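Student Project Report
Course: Materials and Everyday Life, second year
Author: Ebise Demissie
Submitted: May 13, 2018

How Cotton Cloth Changes Its Colour After Home Washing

1. Introduction

In my family the clothes are washed by hand, and when I moved to the student house I started to use a washing machine for the first time. After one term my dark red scarf was much paler than before and one white towel had become pink. My housemates told me this is normal and that I should use cold water. I wanted to know if this advice is correct, and so I chose it as the subject of my project.

The question of the report is the following: does the temperature of the water have more effect on the loss of colour than the kind of soap? I also wanted to learn if the old method with salt and vinegar, which my grandmother uses before the first wash, really keeps the colour in the cloth.

2. Background

Cotton is a plant fibre. It takes water easily, and for this reason it also takes dye easily. There are different groups of dyes for cotton. Direct dyes are simple to use, but they are held to the fibre quite weakly and some part of them goes out with every wash. Reactive dyes make a chemical bond with the fibre and they stay much better. When the dyeing is finished, the cloth should be rinsed many times, so that the dye which did not bond is removed. If the rinsing is too short, the first washes at home will do this work, and the other clothes in the machine will take the colour.

Vat dyes, such as indigo, are another group. They sit in the fibre as small solid particles and they are lost mostly by rubbing. This explains why jeans become pale first at the knees and at the pockets.

About salt, the books which I read agree with each other. Salt helps during the dyeing with direct and reactive dyes, as it pushes the dye from the water to the fibre. After the dyeing is finished, its effect is small. About vinegar I found that it is useful for wool and silk with acid dyes, but for cotton there is not a good reason to use it.

3. Materials

I bought the cloth in the Negussie fabric shop, near the bus station. The seller did not know which dye was used, but he said that the dark colours come back with complaints more often than the light ones. I chose dark red, navy blue and green, all plain woven cotton without print. I cut the pieces with the same paper pattern and I sewed the edges by hand so they would not open in the wash.

For washing I used two soaps. The first is Gelero, a liquid for coloured clothes. The second is Maduser, a white powder which is cheaper and is sold in the small shop of our street. I followed the quantity on the packet for each of them. The water was from the tap. Each wash was made in a glass jar with 600 ml of water, and I turned the jar by hand for 29 minutes, with short rests for my arm.

4. Method

Each colour was washed in cold water and in hot water, with both soaps. One more piece of each colour was put in salt and vinegar during one night and then washed in hot water with the powder. One piece of each colour was not washed at all, and I kept it in a closed envelope for comparison.

Inside every jar I put also a small strip of white cotton. The strip shows how much dye went out to the water and came back on another cloth. This is a simple form of the test which is made in textile laboratories. They compare the strip with a grey scale, but I did not have one, so I made my own scale from one to five with a paint box.

The pieces were dried in the shade, on a line inside my room. I compared the colours near the window, always before noon, and I asked two classmates to give their own marks without knowing which wash was used. Where our marks were different, I took the middle one.

5. Results

The red cloth lost the most colour. In hot water with the powder, the water became dark already at the beginning, and the white strip was clearly pink when it dried. In cold water with the same powder the strip was only a little pink. With the liquid soap the results were better in both temperatures, but the difference between hot and cold was still bigger than the difference between the soaps.

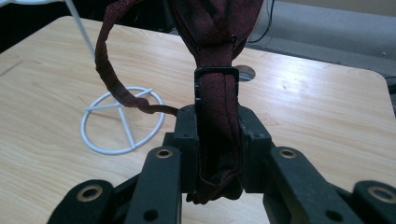 Fig. 1. Dark maroon fabric, held upright at the middle.

The navy blue cloth gave a middle result. Its white strip became grey and not blue, which surprised me, and my teacher said that dark blue is often a mix of several dyes. The green cloth almost did not change. I believe it was dyed with a better dye or was rinsed longer in the factory, but I have no way to check it.

The pieces from salt and vinegar were not better than the others. For the red cloth one classmate gave it a slightly higher mark, but the other classmate and I did not see it.

6. Discussion

My results support the advice of my housemates. For these three cloths, the temperature had more effect than the soap. However, the project has weak points. The hot water became colder during the washing, because the jars had no heating. I measured it only at the beginning. Also the marks were given by eye, and a dark colour is difficult to judge when the change is small.

A second weak point is that I washed every piece only once. A dye that goes out strongly in the first wash may be stable later, and the order of the colours could be different after ten washes. With more time I would repeat the test in March, when the laboratory of the Cunovus college is open for visiting students and has a water bath which keeps the temperature.

7. Advice for the student house

Wash new dark clothes alone the first two times, in cold water. Do not leave them wet in the machine. Turn jeans inside out. Keep the vinegar for the salad.

8. Thanks

I thank my two classmates for their patient eyes, and my grandmother, who does not agree with my result about the salt and will continue to use it.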